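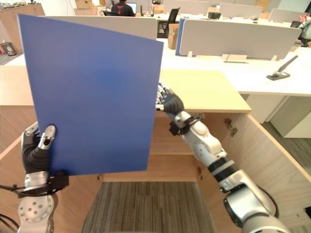
A big blue board, a pale wooden desk and the grey striped carpet.

I want to say a few words in defence of the plain desk with sides, the sort that looks like an open cubicle with a top on it, and against the great sweeping empty table that everybody seems to have fallen in love with. I've worked at both. I know which one I'd carry out of a burning building, if I could lift it.

My own is at home in the back bedroom and it came second-hand from an office clearance. It cost me 50 quid plus a favour to my brother-in-law, who has the van. Before that I'd spent 351 pounds (I still have the receipt, it hurts to look at) on a Pleter table, very slim, very handsome, with legs like a young deer and nothing underneath. No sides, no back, nowhere to lean anything. My knees were on show to the whole street and every pen I owned rolled off the far edge and under the radiator.

What I like about pale wood is that it's kind to a room. White desks are lovely for a week and then you see every mug ring, every bit of biro, every crumb. Black ones show dust if you so much as think about dusting. Pale wood just sits there and takes it, and on a gloomy November afternoon it gives you back a little bit of light. I'm very fond of white cupboards, mind you, so I'm not a fanatic!

Then there's colour. People get so nervous about colour in an office! Histik, where I did two years in the accounts department, was grey from the door to the fire exit, and the only bright thing in the building was the milk carton. One decent blue board would have cheered that place up no end, and I don't much mind what you do with it. Pin things on it, lean it against the wall, stand it up between you and the person who hums. A big flat piece of blue is restful to look at when your eyes have had enough of a screen.

Carpet I'll defend as well, and I know I'm on thin ice. The fashion is for hard floors, and hard floors are easy to mop, fine. But have you ever sat in a room of 200 people with hard floors? Every chair leg, every heel, every dropped stapler. My friend Ravindra Katiyar moved from a carpeted office at Bhardwaj to a polished concrete one at Urkex, and he told me he'd started eating his lunch in the stairwell because it was quieter. A stairwell! Grey stripes won't win any prizes, I grant you, but they're soft underfoot and they hide a dropped biscuit until you've got a minute to pick it up.

I suppose my real complaint is that so much office furniture is chosen by people looking at it empty. They never put a bag down next to it, or a coat, or a big awkward board they need to get from one side of the room to the other.

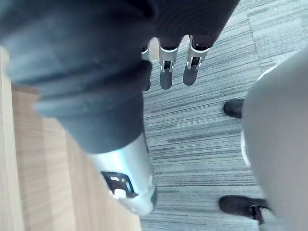
So before you buy anything, go and sit at it for an hour. Take your own clutter. Bang your knees on it, spread your papers out, see whether there's anywhere for your elbows — and if the shop won't let you, find another shop. I wish I'd done it with the Pleter. It's in the hall now with a plant on it, and the plant doesn't seem to mind.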